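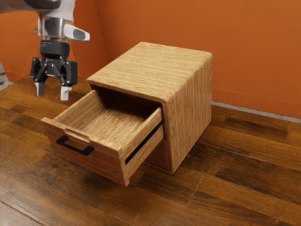 How often should a holiday let be gone over for furniture safety?
Once before the season opens and again at any change of tenant longer than a month. At Lallari we do the first round in February, when the cottages are shut.

This checklist covers the furniture, stairs and fittings in the lets. Gas, electrics and the water tank have their own sheets. Mark each line OK, FIX or REPLACE and write a comment if it is anything other than OK.

HALL AND STAIRS

1. Handrail firm along its full length. - OK.
2. Stair carpet tight, no lifted edges. - FIX. Third tread from the top has come away on the wall side. Tacked down for now, wants a proper gripper strip.
3. Coat hooks secure. - OK.
4. Front door opens fully and the key turns from inside without force. - FIX. Stiff in damp weather. Graphite, not oil.
5. Doormat flat with a non-slip backing. - REPLACE. Backing has crumbled.

BEDROOMS

6. Chests of drawers and wardrobes fixed to the wall. - FIX. Back bedroom wardrobe has its bracket but the screw has pulled out of the plaster. Use a longer screw into the stud. 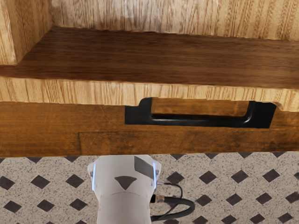

Does a low bedside unit need a wall strap?
Go by the maker's instructions first, and strap it anyway if small children will be staying. A low piece can still go over when a child stands in an open drawer.

7. Drawers run freely and stop before they fall out. - OK in the front bedroom. FIX in the back, where the bottom drawer of the tall chest comes right out in the hand.
8. Handles tight. - OK after tightening.
9. Bed slats all present and seated. - REPLACE two in the double. Darker list them as spares, standard width.
10. Bunk ladder hooks and guard rail. - OK. The notice about under-sixes on the top bunk has faded and should be printed again.
11. Window restrictors working. - OK front. FIX back, where the catch does not engage unless the window is lifted slightly. Guests will not know to do that.
12. Blind cords secured in their cleats. - FIX. One cleat is missing, so the cord is tied up out of reach until it is fitted.

KITCHEN AND DINING

13. Chairs do not rock, joints sound. - REPLACE one. It has been glued twice already. Put out for the tip.
14. Table leg bolts tight. - OK. Quarter turn on each.
15. Wall cupboards level and carrying no more than they should. - FIX. The one over the kettle had 3 full stacks of dinner plates in it. Plates moved to the base unit, label to go inside the door.
16. Cupboard hinges. - OK apart from the one under the sink.

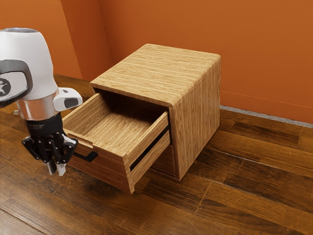 Who signs for work done by an outside joiner?
The joiner signs for the work and the person who does the round signs that they have looked at it. Both names go on the sheet, with the invoice number if there is one.

17. Fire blanket on its hook by the door. - OK.
18. Knife block out of reach of a child. - OK.

LIVING ROOM

19. Bookcase strapped. - OK. New strap last winter, from Nater.
20. Television stand stable. - FIX. One foot is short. It has been levelled with folded card, and card is not to be used. Fit a screw-in foot.
21. Upholstery labels present on sofa and armchair. - OK on the sofa. Armchair label missing. Do not put the chair back into use until this is settled.
22. Rug edges. - FIX. Curling by the hearth. Underlay is in the store.

COSTS

Screws, cleat, strips and the screw-in foot come to less than 50 pounds. The chair and slats are extra. Stefanou quoted 1,023 pounds for a new staircase rail in the other cottage; that is a separate job and is not on this sheet.
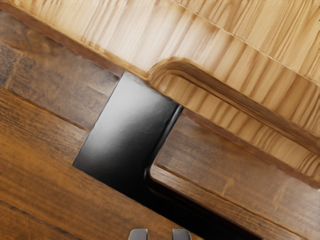 Comments by Hatsue Yoshida
Checked with Themis Chatzigeorgiou, 18 February 2024

Items 6, 11 and 12 must be done before anyone sleeps in the cottage. The rest can wait until the joiner's visit, but the armchair stays in the store meanwhile.

Themis thinks item 7 is only a missing stop block, and he has a tin of them. If that cures it, change the mark to OK and put your initials beside it. Please do not cross out the original mark.

The form still has no line for the loft hatch. I looked at it and the catch holds, though the pole has gone missing again. I will add a line under Hall and Stairs for next time.

Spare keys are back in the key safe. The new doormat needs to be the thinner sort or the door will catch on it.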